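Does a new bathroom really pay for itself?

I have been told three times this month that redoing our bathroom would be "free money." The first was my brother-in-law, who sells cars. The second was a flyer from Ursu, the remodeling outfit with the green vans. The third was my neighbor Kevin Doherty, who had his done last fall and now brings it up while we're both dragging the trash cans to the curb.

The argument is always the same. You spend a pile on the bathroom, the house goes up by the size of the pile or more, and in the meantime you get a nice shower. I'd love this to be true. Our shower is not nice. But I've lived in Prirkirville long enough to watch a good many houses change hands, and I can't find the free money in any of them.

Take Kevin's. I asked him how he knew his house was worth more, and he said the man from Ursu told him. I asked if anyone else had told him. He said it stood to reason. Maybe so, but the house across from his sold in the spring with a pink tub and carpet (carpet!) around the toilet, and it went in a week to a couple who said they liked the yard.

The flyer is slipperier. It says homeowners "see" a return. See how? By selling? By having somebody walk through with a clipboard? There's a little star next to the word "return" and I went looking for the other star at the bottom of the page. It isn't there. I checked the back too, which is all coupons.

I did call for a price, to be fair to them. A visit to measure up costs $190, refunded if you sign. So I'd be out $190 to find out whether I want to be out a great deal more, and you can guess which way that nudges a person standing in his own hallway at six in the evening with a salesman. I said I'd think about it. They have called back every Monday.

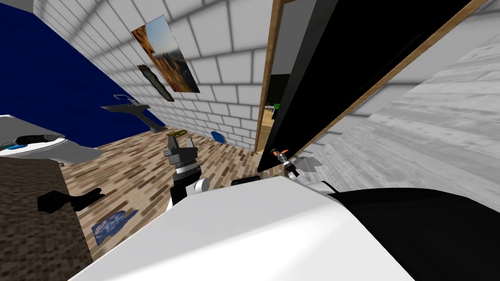

Navy wall, and a landscape hung on the tile.

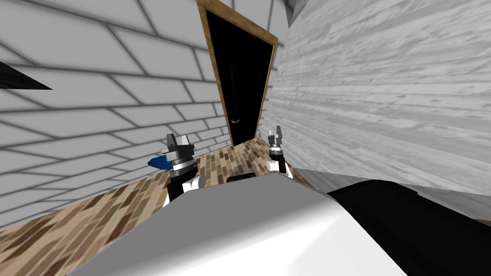
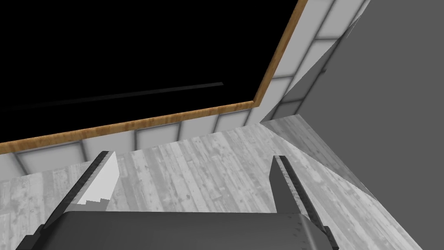
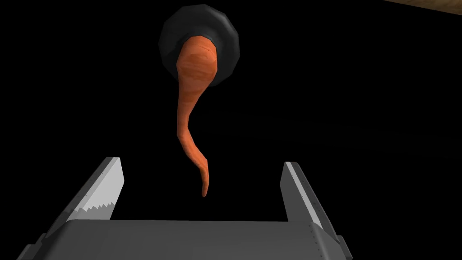

The other quote came from Pádraig Hegarty, who works alone and did my mother's kitchen. He doesn't charge to come over. He poked at the floor by the tub, ran the taps, flushed twice and asked what was wrong with it. I said it was old. He asked again what was wrong with it. I said the shower door sticks, the fan sounds like a lawn mower and the grout's gone brown by the window.

He wrote me up two prices. The first was for tearing the whole thing out, and I won't print it, but my wife laughed out loud. The second was for a new fan, a new shower door and a day of regrouting, and that came to nearly $2000. I'm suspicious of contractors by habit, so I looked for the trick in the second one. The best I could do was the fan, a Sotska at $228, when the hardware store has others for less. He says the cheap ones come back. He would say that, though I'll admit ours was a cheap one.

What bugs me about the pay-for-itself talk is where it gets you. Once you've decided it's an investment, every extra is an investment too. Heated floor? Buyers love it. Second sink? Buyers love it. I've shared a sink with the same woman since we were in our twenties and we have never once needed to spit at the same moment. Who are these buyers? We aren't selling. By the time we do sell, whatever tile we put in will be the tile some other man is being told to rip out, probably by a grandchild of Ursu in a greener van.

I have seen that happen. The people we bought from had redone everything with Tamus fixtures, the bronze ones with the curly handles, and they were very proud of it. It was on the listing. We thought the handles were ugly and offered less than they asked. I still can't get parts for the hall sink.

None of this means you shouldn't redo your bathroom. If you hate it and you've got the cash, go ahead - you're the one in there every morning. My sister did hers purely because she wanted a deep tub, and she reads in it for hours and has never said a word about resale. I find that a lot easier to respect. She bought a tub.

Kevin came by on Sunday night to ask which way we were leaning and I told him the fan, the door and the grout. He looked truly sorry for me. He said I was leaving money on the table, and I asked him how much, and he said he'd have to look up what the man told him. He hasn't gotten back to me yet.

Pádraig starts in October if his other job wraps up, which I also don't believe, so I've bought a can of spray for the door track to tide us over. If anybody reading has sold a house and can show me the bathroom money, with the before and after numbers and no little star, the comments are open.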